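Air change in older teaching rooms: speaker notes

Ngaio Lockyer
Ustholm building services evening, November

Slide 1. Title

Leave up while people sit down. Start at 18:30 whether or not the back row is full. Say that the handout has the working and the slides only have the results.

Slide 2. Scope

Naturally ventilated rooms in buildings put up before mechanical systems were usual. Single-glazed, painted timber windows, solid walls, high ceilings. The survey rooms are all at the Drornley site. No labs, no kitchens, nothing with an extract hood.

The question put to us was narrow: can these rooms hold a full class through a winter afternoon without new plant? I will give the answer at slide 9 and would rather not be asked for it before then.

Slide 3. What carbon dioxide tells you

People breathe it out at a fairly steady rate. Outdoor air has a known background level. The gap between the two, once the room has settled, gives the outdoor air supply per person.

Two cautions. The room has to settle, and a leaky room with a changing headcount often never does. And the reading says nothing about moisture, dust or solvent. A room can read well and still smell of floor polish.

If asked about the formula: supply per person equals generation rate divided by the concentration difference. Keep the units straight. Most of the errors I see in reports are a litre treated as a cubic metre or the reverse.

Slide 4. Instruments

Drakos loggers, wall-mounted, non-dispersive infrared. One reading a minute. We put them at seated head height, away from doors and away from anybody's direct breath. One was hung over a radiator by mistake in the first week and its data has been left out.

Check against outdoor air before and after. Drift over the survey was small, and the correction is in the handout. Switch off automatic baseline correction if the room is never empty for long, as the sensor will otherwise take a stuffy night as its clean reference.

Slide 5. Results with windows shut

Chart on the left. The curve climbs for the whole lesson and does not level off. The peak in the worst room was 1299 parts per million, at the end of a double period. The mean of the afternoon peaks was 1050.

Point out the dip in the middle. The door was open during changeover. It lasted four minutes and took out a good part of the rise, which gives an idea of how much the corridor is doing.

Do not dwell on the worst room. It is at the end of the wing, sheltered on two sides, and is unlike the others.

Slide 6. Stack effect and wind

Two driving forces. Warm air leaves high and cool air enters low, so a sash open top and bottom does more than the same area open only at the bottom. The flow goes with the square root of height and of temperature difference. Doubling the opening area roughly doubles the flow. Doubling the temperature difference does not.

Wind adds to this or works against it. On a still, mild day neither force is large, and those were our poorest readings with windows open. Cold days were better than the occupants believed.

Pause here. There is usually a question about cross-flow. The answer is that it works if the door or a fanlight is open, and that fire doors must not be wedged.

Slide 7. The windows themselves

Most of the sashes had been painted shut at some point. Top sashes were worse than bottom ones. Cords missing, pulleys seized, meeting rails out of line. Easing a sash is half a day's work for a joiner and costs far less than a fan unit.

Free opening width was limited to some 200 millimetres by restrictors. We left those in place. Measure the clear opening with the restrictor engaged, and use that figure in the calculation. The full frame dimension on the drawing is of no use here.
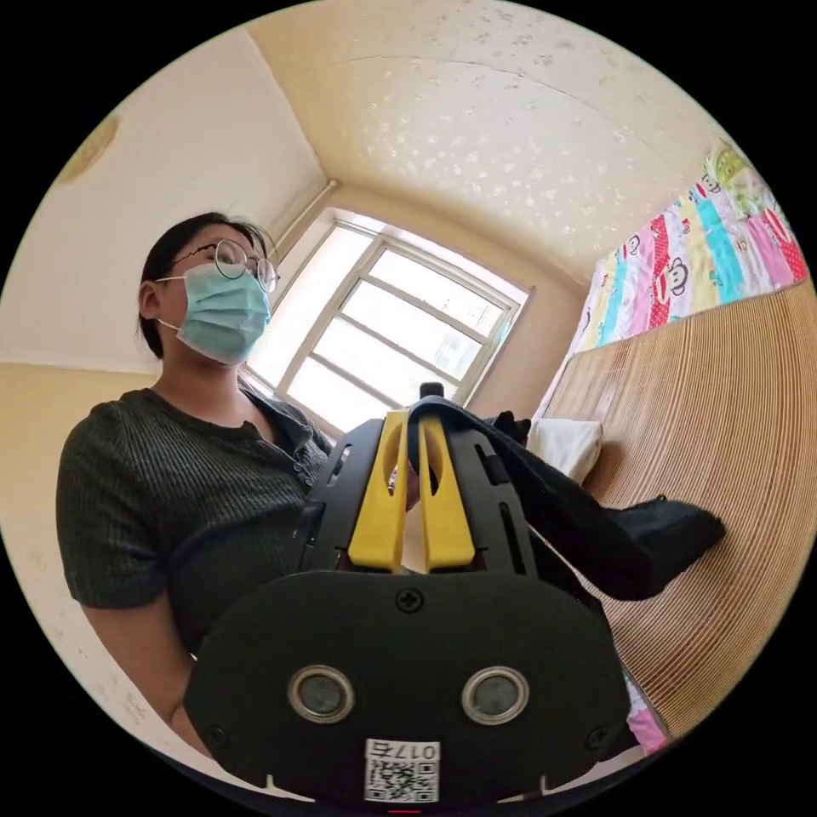
Slide 8. Masks, filters and what each one does

Short slide. This comes up every time, so it has its own page.

A mask deals with particles at the wearer. A portable filter deals with particles in the room. Neither has any effect on a carbon dioxide reading, and a room with both can still show a high number. Report the two measures separately and say which one you are using.

For portable filters, quote the clean air delivery rate at the fan speed people will tolerate. The Plirkov unit we borrowed was turned down to its lowest setting in every room by the second day.

Slide 9. Answer

Yes for most of the rooms, provided the top sashes are freed and opened before the class comes in. No for the end room, which needs a small extract fan on the sheltered side.

Heating cost goes up. The estimate is in the handout with its assumptions, the main one being that sashes are closed overnight.

Slide 10. Further work

Repeat readings after the joinery is done, same rooms, same logger positions. Add humidity. Log the door state with a contact switch instead of relying on notes.

Questions until 19:30. Spare handouts are on the table by the door. Return the demonstration logger to its case and take the charger.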